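**Ticket 55 — Sovard folding kit, trial unit**
Opened Jun 27, 2023 by Teodora Vlachou

The Landis brochure promises box folding "out of the package." I ran 40 purple blanks and 14 came out square.
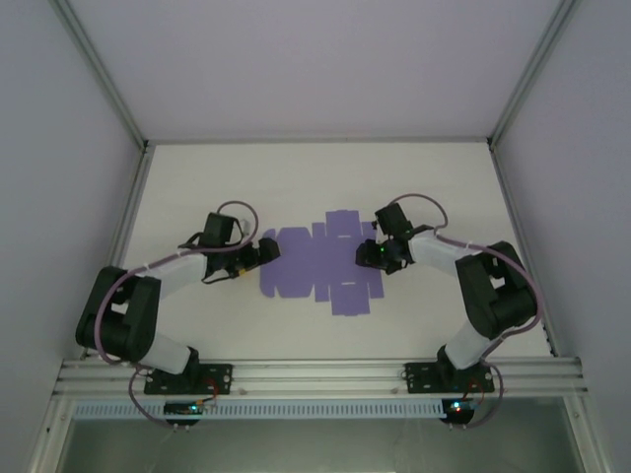

Support says to recalibrate both arms. I did that twice — same result. I doubt calibration is the problem.

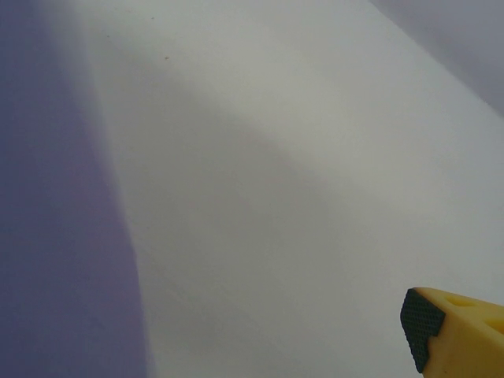

My bet is pad grip on coated board. Send a softer set to try, or tell me what board you tested with. Status: open.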